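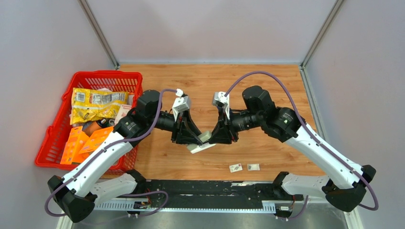
JARKSIDE, June

I have spent most of my working life packing other people's groceries into other people's boxes, first in a supermarket and then in a little delivery shop of my own, so I come to the Sisen with more opinions than qualifications. You should know that before you go any further, and you should also know that I like the thing, quite a lot, and would still tell most shops my size to wait a year.

The Sisen is a two-armed bench unit that Dhanial rents to small stores for $1,000 a month, with a 60-day trial up front. It goes to work on a shopping basket, the plain red plastic kind with the slotted sides, and it deals with the sort of odds and ends that land in a basket: a shiny yellow packet, a couple of orange boxes, something small and pale that both grippers have hold of at once. I find that last part oddly touching. My mother used to handle egg cartons the same way, one hand on each end, even when one hand would have done perfectly well.

And that brings me to what I think the sales talk gets wrong. Dhanial's brochure goes on and on about speed, and speed is the least interesting thing about it (my niece is faster, and she has her phone in her other hand half the time). What you are paying for is patience. A crinkly bag is a miserable thing to pick up four hundred times before lunch. People get tired and start to squash things, and I was a champion squasher by the end of a shift, I'm sorry to say. If a machine can be as careful at closing time as it was at breakfast, that's worth real money to anyone who has ever refunded a box of crackers.

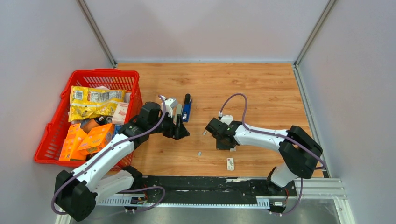

Photo courtesy of Zetside

Now for my complaints, and I do have a few. The manual runs to 64 pages and I believe I understood the first nine. The cables loop up over the arms in big purple arcs, and while I'm told they're meant to have that slack, I would love to see them tucked in somewhere before the unit goes anywhere near my customers, who will touch anything. Then there's the room it needs. The arms sit on a track along the front of the bench, with walls on the other sides, and by the time you've found a home for all that you have given up a good stretch of shelf. In a big stockroom you'd never miss it. In mine, it would mean saying goodbye to the canned fruit.

The rental terms bother me more than any of that, though. Sixty days sounds generous until you remember how a small shop runs, with a slow month and then a crazy one, and you could easily get through the whole trial without meeting a proper rush. Zetside, the dealer that covers our part of the county, was kind about it when I asked but couldn't stretch it. I wish Dhanial would let folks pause the clock.

So I haven't signed. I've kept the brochure on the counter by the register, though, and I've measured the canned fruit shelf twice.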